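Fevstead: the small hill that keeps its snow

A short drive up from Cletanside, a modest ski area gets on with its winter

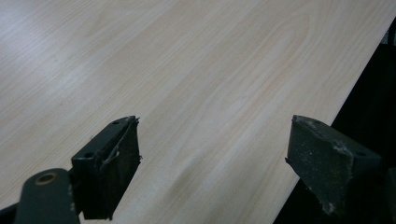 Pale wood-grain finish with a soft shine from the overhead lights.

Most skiers who come to this part of the mountains stop at Cletanside. It has the big parking lots, the rental shops and the long gondola line. Fevstead is 11 miles farther up the same road, past the turn where the bus swings around, and it gets a fraction of the traffic.

The numbers explain part of that. There are 5 lifts, one of them a rope tow for beginners, and 239 acres of marked terrain. A strong skier can cover all of it in a day and will start repeating runs by early afternoon. The lodge serves soup, chili and sandwiches. The village has a grocery, a gas pump and three places to stay.

What Fevstead has is shade. The main bowl faces north and sits behind a ridge that blocks the sun until late morning, so the snow stays cold and dry well after the slopes at Cletanside have turned to slush. In March, when the lower resort is often skiing on a hard crust before lunch, the bowl can still be soft.

Yi-chun Chiu has run the ski school for almost 11 years. She came for one season after college and rented a room above the grocery.

"People call and ask what's new this year," she says. "I tell them we painted the ticket office. Then they ask about the snow, and that's an easier conversation."

She sends first-time visitors to Winance, a wide blue run that starts at the top of the second chair and follows the old logging road down through the trees. It is groomed every night. The middle section flattens out, and snowboarders should carry speed into it or expect to walk.

Better skiers head for Yen, the steep face on the far side of the bowl. Reaching it takes a ten-minute traverse, which keeps the crowds off, and the gate opens only after patrol has checked the slope. On mornings after a storm that can be as late as eleven. The entrance is narrow and usually bumped up by noon. Below it the pitch widens, and the left side holds the best snow.

Cross-country skiers have a loop of their own along the creek. It starts behind the lodge, climbs gently for the first mile and comes back through open meadow. The track is set twice a week, more often over the holidays. Dogs are allowed in the afternoon.

Families tend to stay in the village and walk to the lifts. The inn nearest the base books up early for school breaks, but rooms are easy to find in January. Dinner is a choice between the inn's dining room and a pizza place that closes at eight. For anything more, drive down to Cletanside, and allow extra time coming back if it is snowing. The upper road is plowed last.

Lift tickets are sold at the window and there is no discount for buying ahead. The season opened on December 20, 2018, with the lower chairs and the rope tow running. Yen stays closed until the base is deep enough to cover the rocks at the entrance.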